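Colour sorting cell at work -- what happens to the bench staff?
Work and Workplace > Warehousing and Returns
16 replies, page 1 of 2

returns_bench
Started this topic Sunday, 18:52

I work in returns at Kitgate, the Warnon site. We rent out boxes of building bricks to nurseries and playgroups, they come back all mixed up, and we sort, wash, check and repack them. There are 16 of us on the bench across the two shifts. Since August we have had a sorting cell running at the end of the room. It takes the big chunky bricks and puts them into bins by colour.

The plan is that by next year colour sorting won't be a bench job at all. We've been told no redundancies, but the rota is changing and two people who left in the summer haven't been replaced. I'd like to hear from anyone whose place has been through this. I'm not against it as such. I have done eleven years of picking red ones out of a heap and my thumbs know about it.

A typical lot on the cell is a few red, blue and yellow bricks lying any way up, some on their side. A person does that by eye without thinking. The arms have to work out each one.

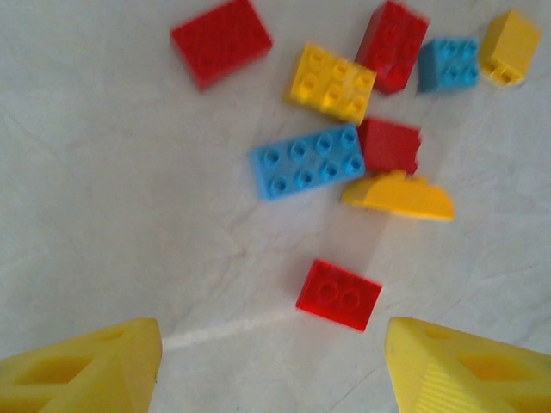 oldpallet
Reply, 19:10

We were told no redundancies as well. What we got was nobody being replaced for three years, and then the same work with a lot fewer people. Get whatever they've said in writing, with a date on it. A manager saying it at a briefing is worth very little once that manager moves on.

tealeaf_b
Reply, 19:31

I don't think that's fair to every employer. I'm at a parts depot in Flevden and we had arms put in on the small returns line. I moved from sorting to inspection, went up a grade and my back is better. Some people left, but most of them were going anyway. Staff turnover on sorting jobs is high wherever you go.

oldpallet
Reply, 19:38

Most of them were going anyway is what they said about us.

kerbside
Reply, 19:55

How fast is it compared with a person? If it's slow I can't see why they'd bother.

returns_bench
Reply, 20:14

Slower, for now. On a decent day one of us gets through 60 boxes in a shift if all we do is colour. The cell isn't near that and they don't pretend it is. The argument is that it can be left going over the dinner break and after the late shift has gone home.

A few people have messaged me asking how the job works now, so this is the routine for whoever is on the cell. It goes by turns, a week each.

1. Check the lot before it goes in. Anything cracked, chewed or sticky comes out and goes to the wash or the scrap tub. That was always part of sorting, it's just that you used to do it at the same time. Now it's a separate job and it isn't counted in the figures, which is my main complaint.

2. Put the bins in their row at the back, touching, and leave the floor in front of them open. Two arms share the floor, so keep your sleeves and your brew well out of it. Loose bricks get dealt with one at a time and go in with their own colour.

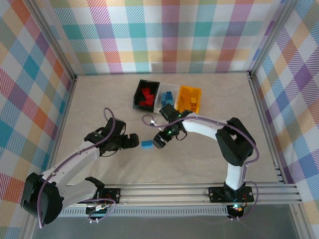
3. Stay within earshot. If it stops, you clear the stoppage, write the time on the sheet and start it again. The sheet goes to the Nygård engineer, who comes in when there are enough stoppages to be worth the trip.

4. At the end, tip each bin out and look it over before it goes to packing. Orange and yellow need the most looking at, especially under the evening lights.

5. Wipe the floor down and sign off.

tealeaf_b
Reply, 20:29

On point 1, raise that now. We had the same thing. Checking was left off the job sheet for months and on paper it looked as if the bench had gone slow. Once it was given its own line the argument stopped.

kerbside
Reply, 20:41

So somebody still handles every brick at the start and again at the end? That sounds like more work to me.

returns_bench
Reply, 20:50

Handled at the start, looked at by the binful at the end. It's less on the hands. It is duller though. On the bench you can talk to the person across from you. On the cell you're on your own down that end with the radio, listening for it to stop.

millbrow
Reply, 21:06

I install this sort of kit, not for the firm you mention. A week on your own is too long. The places where it goes well swap people over every 2 hours and keep them on the bench in between. It costs nothing to ask for.

oldpallet
Reply, 21:15

Agree with that, for once. I'd also ask who gets trained to do more than restart it. At ours that all stayed with the supplier, so when the sorting jobs went there was nothing for anyone to move up to.

returns_bench
Reply, 21:33

Training hasn't been mentioned beyond the first session, which was 60 minutes and mostly about the stop button. I'll put that and the swapping over on the list for the next shift meeting, along with getting checking on the sheet. Late shift would rather keep it at a week, so there'll be some discussion first.

Page 1 of 2 | Next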